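Folding jeans: thirds or halves?

llinos_w
Halves, then thirds. My drawer at Clirau is shallow and I've given up rolling, they spring open like a startled cat.

fadirizk
Rolling is fine if you mean it. Do it on a bed, mind, never on your knee.
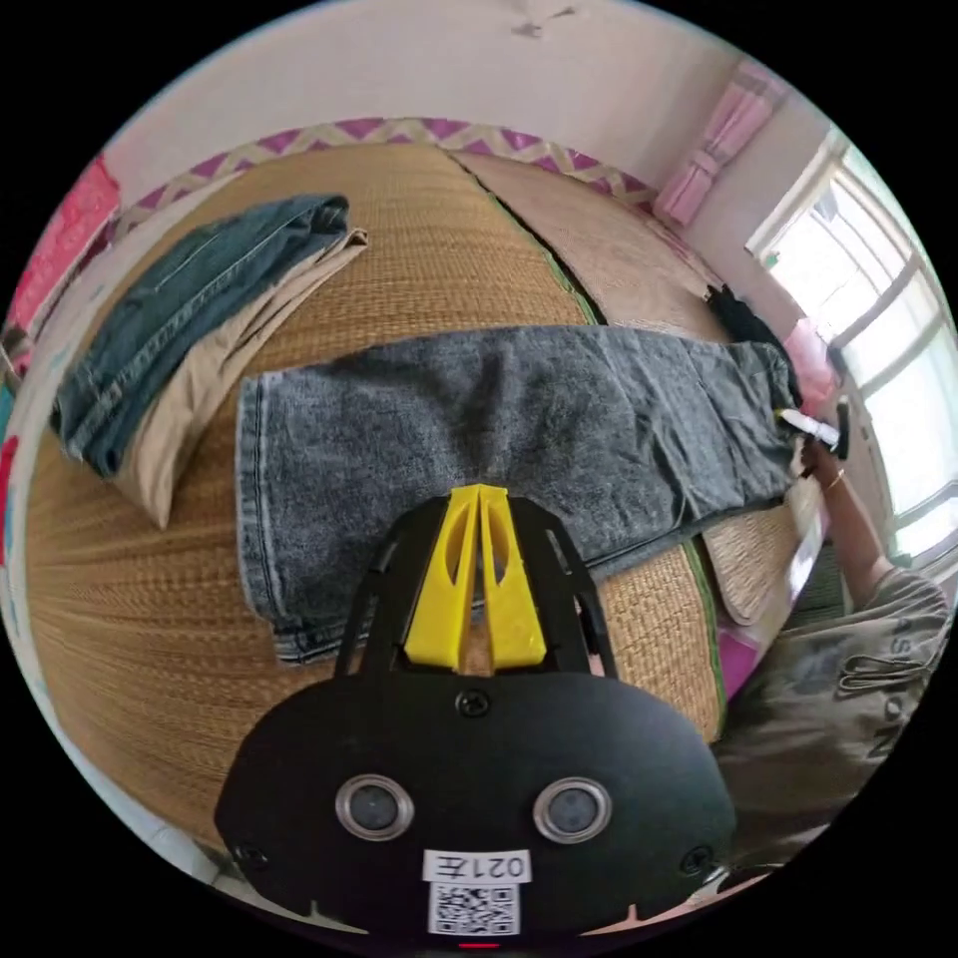
Grey pair on the straw mat, pre-fold.

dalva186
Nice mat. Does the weave not snag the stitching?

fadirizk
Not so far.

ABegum
Hang them. You people have hobbies.

llinos_w
Hang them where, Ashraful? I've got one rail and it's full of coats.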